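Budgeting for a second cell, part one

Mon 29 November

The request for next year's equipment money has to be in before the break, so most of last week went into a spreadsheet. A few people have asked what a two-arm bench cell costs to put together and keep running, and I've been putting off an answer. I still won't post the full sheet, as some of the quotes were given to me in confidence, but I can go through how I'm planning it.

The short version is that the arms are the easy part. You get a quote, it has one big number on it, and everyone argues about that number for a month. The rest of the cell is dozens of small lines and they are the ones that went wrong for us the first time. 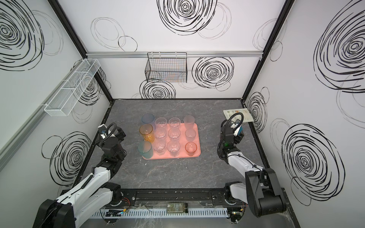

The current cell, set up for the glassware and tray task.

When we planned this one I had a single line called "bench and enclosure". It should have been at least five. The printed wall panels were their own job with their own lead time. So were the posts, the aluminum rail for hanging the baskets, the front rail that both arms bolt to, and the cable duct under it. I had the duct down as a sundry. Then I changed the arm spacing and had to buy more of it, along with longer cables.

For the second cell I asked two suppliers to quote on the frame and panels. Pfister will do the lot as a kit and deliver it flat. Stotby will only do the frame but will cut it to our drawing, and their price was lower even after I added the panels from somewhere else. I'm leaning towards Stotby. The kit would save a couple of days of assembly, but it comes in fixed widths and the closest one is 8 cm too narrow for our benchtop.

The grippers I've put down as a separate item with spares. Last time I bought exactly one per arm. When a finger got chipped we were down for 13 days waiting on a part that would fit in an envelope. There are now two spare sets of fingers in the sheet and a spare wrist camera with its cable. Verena Steiner, who signs off on these, crossed out the spare camera on my first draft. I put it back in with a note about how long the last one took to arrive, and she let it stand.

Cables deserve a line each. Anything that runs along an arm bends all day, and I now treat it as a consumable, same as tape or gloves. The loop at the wrist needs enough slack for the full range of the joint, which means a longer cable than you'd guess from measuring the arm in its parked position. I guessed from the parked position. Don't do that.

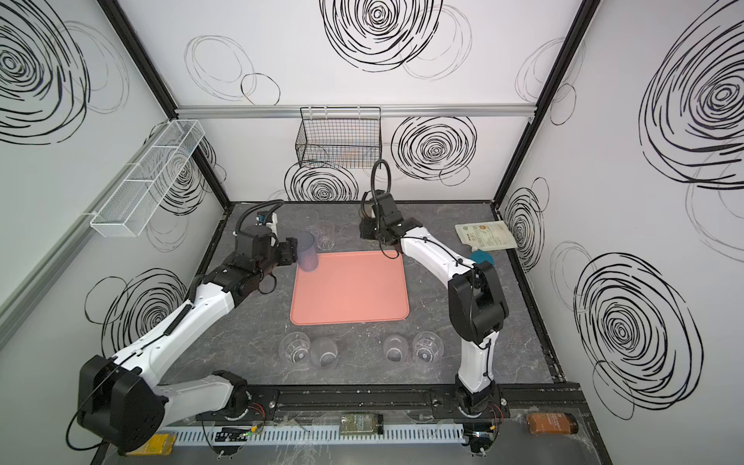
Then there are the objects themselves. It sounds like pocket change, and per item it is, but I never had a budget code for it, so I paid for the first lot of glasses and trays out of my own wallet and spent weeks getting it back. For next year there's a line of $311 for tableware, containers and packaging. I worked that out from this year's receipts plus a bit for breakages. Buy more than you need of any one glass while the shop still has it. Matching a discontinued tumbler later is a nuisance.

Plain clear glass has also cost us money indirectly. It's hard for cameras, and we've spent more on lighting than I planned. I'm not happy with what we have yet. Onov makes a panel light that a friend recommended and I've asked for one on loan before I commit to a set.

Insurance was the surprise. We had assumed the arms were covered under the general contents policy. They're covered for theft and fire, but not for damage while operating, and not for damage they do to each other, which with two arms sharing one tray is the thing I'd most like covered. Drerkurance offered an add-on, and the premium is reasonable, although the excess is high enough that we'd only ever claim on a whole arm. I've included it as optional and I expect to be asked about it.

Labour I've handled badly in the past. I used to leave it out on the grounds that our time was already paid for. This year I've written down the assembly, wiring and calibration as days, with no dollar figure beside them, so that whoever reads it can see the cell won't be working the week the boxes arrive. Our first one took around twice as long as I'd said.

If the money is approved I'll order the frame first and the arms after that, so they aren't sitting in cartons using up their warranty. We should hear in January. I'll do the second part then, with the compute and storage side, which is its own mess and still has three blank rows.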